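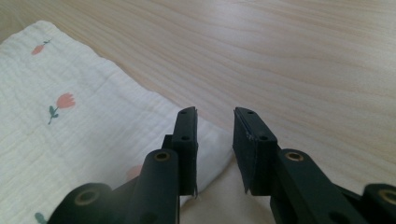 Tulip print on crinkled off-white cloth, on the pale wood table.

Hi, I'm Marisol Doucet, and Lekesel is my little printed cloth business. I make soft, crinkly cloths for babies, kitchens, bread baskets and anybody who just likes a nice piece of fabric within reach. I started with napkins for my sister's porch lunches, ran out of sisters (I only have one) and began selling the extras on Saturdays at the Hudside market.

The tulip was my first real pattern and it's still the one people ask for by name. I drew it at the kitchen table with a coral marker that was nearly dried out, and I liked the slightly wobbly blooms so much that I never cleaned them up. Coral flowers, green stems, off-white background. I scattered them and tilted a few so they don't line up like soldiers. My first version had twice as many and it made my eyes hurt!

Lekesel moved out of my spare bedroom and into the Rosenthal building in February 2024, and I finally have 850 square feet to spread out in. There are two cutting tables, two sewing machines (one very loud) and a big window over the sink where I wash samples. We're a team of four now, which still feels strange to write – for a long time "we" was me and the radio.

I get a lot of questions about the wrinkles. They're supposed to be there! Muslin-style cloth crinkles up in the wash and that's what gives it the soft, gauzy feel. Please don't iron it. Wash it cool with similar colors, give it a good shake, and lay it flat or hang it over a chair. If a hem ever comes loose, send it back and I'll stitch it up for you, no charge.

Besides the tulips we have Rernholm, a small blue check that came out last July and sells mostly to people who bake. A lemon print is in the works, but I keep changing my mind about the leaves.

You're welcome to stop by the studio on Fridays from ten to three. Ring the lower bell, the upper one belongs to the dentist. The seconds basket is right inside the door – good cloths with a crooked print or a short edge, priced to go. If you'd like a custom size, bring your measurements and I'll cut a paper pattern while you're here.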